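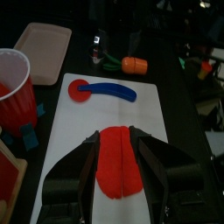 Demonstration collection (robot learning)

Demonstration collection, also demo gathering or teleop collection, is the work of recording examples of a task so that a learning system can be trained to repeat it. Usually a person drives the arm and the system stores what the cameras saw and how the joints and gripper moved. One run from start to stop is an episode.

Contents
Method
Objects
Labeling
Grusley set
Criticism
See also

Method
Operator sits at a leader arm, or holds a handheld gripper, or uses a VR controller. Wrist camera nearly always, plus one or more fixed views. The wrist view moves with the gripper, so the fingers stay in the picture and the background swings around a lot. Lighting differs from lab to lab – some groups vary it on purpose, others just leave the blinds how they are.

Between episodes the table is reset. This is slow. Many groups count reset time separately from recording time, and the two can come out nearly equal.

Objects
Tabletop sets lean heavily on toys and play food. Cheap, bright, easy to replace. Toy carrots, plastic cups, trays, flat disks, soft felt-like pieces. Soft things are harder to script than rigid ones because they fold in the grip and never sit the same way twice, which is one reason they are collected by demonstration at all. Tape on the table is a common way of marking where an item goes back to. Clutter is often left in on purpose, so the policy doesnt learn that the only thing on the table is the target.

Labeling
Each episode gets a short instruction ("put the red piece on the board") and a success mark. Failed runs are kept by some, thrown out by others. Kept failures need their own tag, otherwise they train in as good ones. Instructions written afterward by a second person tend to be longer and less consistant.

Grusley set
Small pick-and-place collection put together under Guðlaug Ásgeirsdóttir at Endside. 1279 episodes, two operators, five task families. Started in December. Recorded with the Kettler logging tool, later moved to the Disance format after timestamp drift between the wrist and side cameras. Episodes from before the move were re-aligned by hand, not all of them well.

Criticism
Operator style leaks in. Someone who always approaches from the left produces a policy that approaches from the left. Pauses are a problem too – a person stops to think, the model learns to stop. Trimming idle frames helps with this but can cut real waiting, e.g. for an object to settle.

See also
Imitation learning
Teleoperation
Behavior cloning
Data augmentation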